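**Moving in September, and what I'd do differently**

I finally did it, friends. After 12 years in the same apartment I packed up and moved across town to Golville, and I'm writing this with my feet on a box marked "misc" (there are so many boxes marked "misc"). My neighbor Shaimaa El Sherbiny told me to pack one bag as if I were going away for 2 nights, and I laughed, and then I spent my first evening hunting for a toothbrush until well past 11. Pack the bag!

The other thing I'd pass on is to call the utilities early. Mine were with Irgate, and switching the address meant a form, a phone call, and then the same form again. I also bought 24 flat-packed cartons from Essien and ran out by the time I got to the kitchen, so the good plates rode over in a suitcase wrapped in sweaters. They made it, apart from one saucer I never liked much.

Next month I want to talk about getting rid of books, which I'm dreading. If you have a system, write to me. I have about 100 novels on the floor and room for maybe half, and I keep sitting down to sort them and reading instead.
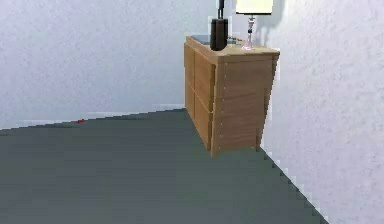
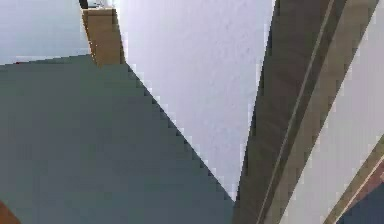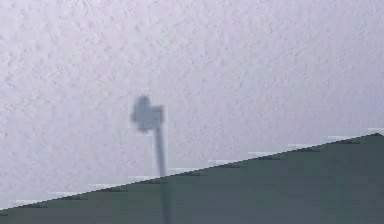 *Computer renderings. First one: a wooden dresser in the corner of a plain room.*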